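Vacuum dropping out mid-pick, cell keeps going as if it had the part

Forum > Picking and gripping > Faults and fixes

drunano_kamol
Posts: 200
Hello all! Long-time reader, and I finally have a fault good enough to share. We run a mixed-item picking cell at Villetwood, one arm over a grey bin, suction on one side of the tool and a slimmer part that goes down on its own for things the cups can't reach. It has been a joy to work on, I really mean that, I come in early just to watch it.

Since November though we get this. The arm goes down, the cups touch, the vacuum switch says yes, the arm lifts, and the part stays in the bin. Then it carries nothing all the way over to the drop point and "places" it. Log says success. Worst run so far was 11 of these in one shift, and I only caught it because the bin wasn't getting any emptier.

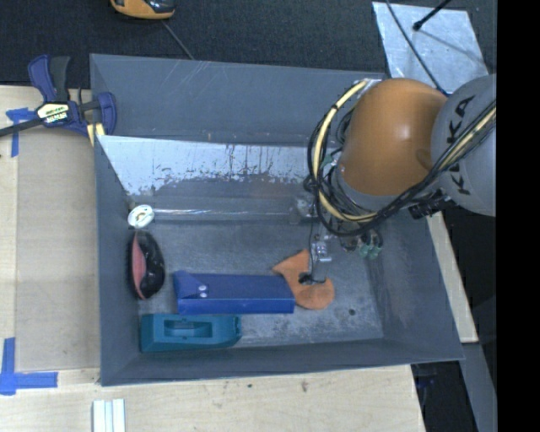 The pattern is what got me excited. Boxy plastic things are fine nearly every time. It's the soft stuff that does it, anything that folds or gives when the cups land on it. I've changed all the cups, cleaned the filter and swapped the vacuum switch for a new one. Code in the log is 1033 when it does bother to complain, which our integrator lists as "grip state mismatch" and nothing more.

Anyone been here?

lbogale
Posts: 15
Ooh, I love one of these. Where is your switch mounted? If it's up by the pump end of the hose, a kinked hose reads exactly like a good grip. Pump pulls, nothing flows, switch is happy. Have a feel along the hose where it bends most with the arm right down in a corner of the bin.

drunano_kamol
It's at the pump end! I'll check at the next break.

AqeelA
Posts: 1033
I don't buy the hose. A kink wouldn't care whether the part was soft or hard. My money is on the cups pulling cloth up inside themselves, sealing for half a second and then peeling off during the lift. We had it with gloves and fabric pouches. Slow the first bit of the lift and check the vacuum again once you're clear of the bin.

Also, and I'm saying this with love, please sort out the "carries on regardless" part first. A cell that thinks it's holding something when it isn't will one day think it isn't when it is. Ours let go of a full tin over the walkway. No one was under it, but I still think about it.

lbogale
Fair, but he could have both. Soft parts sit flatter, so the arm goes lower, so the hose bends tighter.

AqeelA
Hm. All right, that's a better argument than I wanted it to be.

dineo_m
Posts: 200
Second vote for a check after the lift. We do ours with a Nillevier flow sensor right at the tool and it's brilliant, you can watch the leak start on the graph before the part goes. Do lock off properly before you put your hands along that hose, please. Arm stopped between cycles is still a live arm.

drunano_kamol
Locked off, key in my pocket, promise.

So! Hose goes nearly flat at one spot when the arm is in its lowest position. I parked it there, locked off, blocked nothing at the cups at all, ran only the pump, and the switch still said grip. Lemlem, you beauty. I've rerouted it with a wider bend and moved the switch down to the tool.

False grips went from 11 to 2 over the same length of shift. Both of those were soft parts peeling off, so Aqeel gets his share too. Slower lift goes in tomorrow along with the second check, and a failed check now stops the arm over the bin and not on the way across.

AqeelA
Good man. What does it do after it stops, though? If it retries on its own I'd put a limit on that.

drunano_kamol
Three tries, then it calls me over. Lieselotte on nights wants it to be one try. We are still arguing about it.

dineo_m
I'm with Lieselotte.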